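Computer Hardware Servicing, Unit 2
Week 3 handout: Fitting a processor in an LGA socket
Khôi Lò
Revised 6/12/18

Read this before the bench session. Bring a notebook, and tie back long hair. Bags stay on the hooks by the door and not on the floor between the benches.

1. What LGA means

LGA stands for land grid array. The contacts on the processor are flat pads, called lands, and the pins are in the socket on the motherboard. Older desktop processors had it the other way around, with pins on the chip. If you have only ever worked on those, the habit to unlearn is turning the chip over to look for bent pins. On these boards the pins you can ruin are in the socket.

The workstation boards we use at the Lamont campus take the LGA 2011-3 socket. The number is the count of contacts and the 3 marks the version. A chip from the first version of the socket will not fit, even though it looks much the same at arm's length. Check the part number against the board manual every time.

2. Reading the markings

The metal lid on the processor is the integrated heat spreader. It protects the die and carries heat up to the cooler. The markings on the lid give you the maker, the family, the model, a spec code beginning with S, and the base clock speed. Below those are lot and serial codes. Copy the model and the spec code onto your job sheet before you go any further. Once the cooler is on you can't read them, and you will be cleaning off thermal paste to find out what you have fitted.

The end of the model number matters. A Xeon E5-1630 v3 and an E5-1630 v4 are different generations. The v4 will need a board with suitable firmware. Write the whole thing down, including the v.

3. Before you open the socket

Shut the machine down, switch off at the wall and take out the power cord. Hold the power button in for a few seconds. Clip on your wrist strap and touch bare metal on the case.

Lay the case on its side so the board is flat. Fitting a processor with the case standing up is asking for a dropped chip, and a dropped chip usually lands on the pins.

If there are memory modules close to the socket, take them out and put them in an anti-static bag. On the larger boards the slots run down both sides of the socket and leave little room for your fingers.

4. Opening the socket

The LGA 2011-3 socket has two levers. Press each one down and slightly out to free it from its catch, in the order marked on the socket, then let it rise under control. Don't let go of it suddenly. Lift the load plate until it stands clear by itself.

A new board has a plastic cover over the socket. Keep it. Boards returned to the supplier, Branatow, without a cover are refused under warranty, and we have lost two that way.

Look at the pins from a low angle with a torch. They should make an even pattern. A bent pin shows as a dark or bright spot. If you see one, stop and tell me.

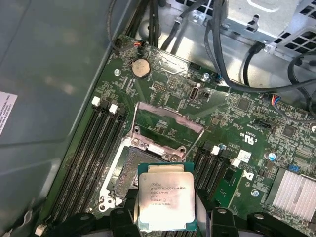 Figure 1. Xeon E5-1630 v3 over the open socket, load plate raised, memory slots empty on both sides.

5. Lowering the chip

Hold the processor by its edges and keep your fingers off the lands. Find the small gold triangle on one corner and match it to the mark on the socket. The notches in the edge of the chip should line up with the raised keys in the socket.

Get it level before it goes down. Lower it straight, without sliding it into place – the pins are sprung and angled, and sideways movement will fold them over. There is no insertion force at all. Let go and it should sit flat. If one corner is high, lift the chip straight up and start again.

Close the load plate, then bring the levers down in the reverse order and hook them under their catches. The second lever takes a firm push and may creak. That is normal.

6. Cooler and first start

Clean the lid with isopropyl alcohol and a lint-free wipe. Put a small dot of paste in the middle. Start all four cooler screws by a couple of turns each, then tighten in a cross pattern. Plug the fan into the CPU fan header and check that the cable is clear of the blades.

Refit the memory in the slots shown in the manual, connect power and go into the firmware setup. Confirm that the model matches your job sheet and watch the temperature for a few minutes – a steady climb at idle means the cooler is not seated.

For your job sheet

Record the model, spec code, board serial number and idle temperature. Note the colour and condition of any old paste you removed. Sheets go in the tray at bench 3 by the end of the session.

Next week: memory channels and slot order. Read chapter 2 of the Curon manual.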